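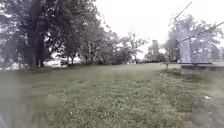 According to one of the groundskeepers at Sidomura Park, the mower took the easy part of the job and left the hard part. The remark came up in the first interview for this report, and most of the other staff agreed with it in one form or another.

Mowing Without a Driver: Changes in Grounds Work at Sidomura Park
Student project report, Work and Technology course

1. Background

Sidomura Park is looked after by a grounds crew of 5 people. Until last spring, two of them spent most of the growing season on ride-on mowers. The park then leased a self-driving machine from Flustum for the large open lawns. The crew still cuts the slopes and the flower bed borders by hand or with a push mower.

The project asked what happened to the working day after the machine came in. It did not try to measure whether the grass is cut better or worse.

2. How the work was studied

We spent mornings with the crew in May and June and held interviews in the tool shed during breaks. We were also allowed to read the machine's log for one season. It lists 1201 stops. A stop is any moment when the machine halts and waits for a person to clear it, either on site or from the tablet.

We had planned to use a survey as well, but with such a small crew it made little sense and we dropped it.

3. The lawns

The ground at the park is mostly flat and open, with trees and shrubs along the edges. Open grass like this suits the machine. It runs in long lines and turns before it reaches the tree cover. The crew said that most of their trips out to it had to do with the edges: low branches, worn ground beside hard surfaces, small posts, and litter. A scrap of paper can go through the blades and end up as confetti, so somebody walks the lawn before the first run at 7 a.m.

This walk is a new task. On the ride-on mower the driver looked out for litter while driving and got down to pick it up. Now it is a separate job, takes 40 minutes, and is not written into anybody's job description.

4. What changed for the crew

The two former drivers had different views. One was glad to be off the seat, mainly for the sake of his back, and now does more pruning. The other said he missed it. He used to finish a lawn and see that it was finished. Now he carries the tablet, and his day is broken up by alerts – some need a walk across the park, others only a tap on the screen.

Of the stops in the log, 80 fell inside the lunch break. The crew has no fixed rule for these. Usually whoever has the tablet gets up. Two people told us they would like the machine to be parked over lunch, and the supervisor said she had no objection but had never been asked.

Training was short. Flustum gave one afternoon of instruction, and only the people on shift that day attended. The rest learned from them. The printed manual, put together by a contractor called Stestau, was still in its plastic wrapper when we visited.

5. Comparison with another site

We also spoke by phone with the grounds office at the Orbán sports fields, where a similar machine is used. There the tablet goes to a different person each week and the duty is paid as an extra. The staff there complained less about alerts. It is hard to say how much of this comes from the pay and how much from the site, as the fields are fenced and see few visitors during working hours.

6. Suggestions

Park the machine during lunch.
Write the morning walk into the work plan and count it as mowing time.
Rotate the tablet weekly.
Repeat the training for everyone, including seasonal workers.

7. Limits of the project

We saw one crew for part of one season. The log does not say why each stop happened, so the reasons in section 3 come from the interviews only. We also did not speak to park visitors, although the crew said that people often walk up to the machine and ask them questions about it. Answering them takes time too, and we have no figures for it.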